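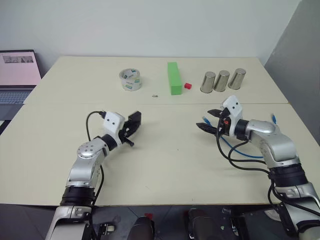

Page last changed: March, 9.42 am

Gripper fingers: next year's budget

The two-arm bench at Mindomham goes through finger sets faster than we planned. Anas Shawky has asked for 3,360 pounds to cover spares for both grippers, plus a second set of cables. Flundico quotes seven weeks for delivery and Kaimal quotes nine, so orders need to go in before the summer shutdown. The cups and blocks used for pick tests come out of the general stores budget. Send any other requests for the bench to Driss Mahrous, with a written quote attached.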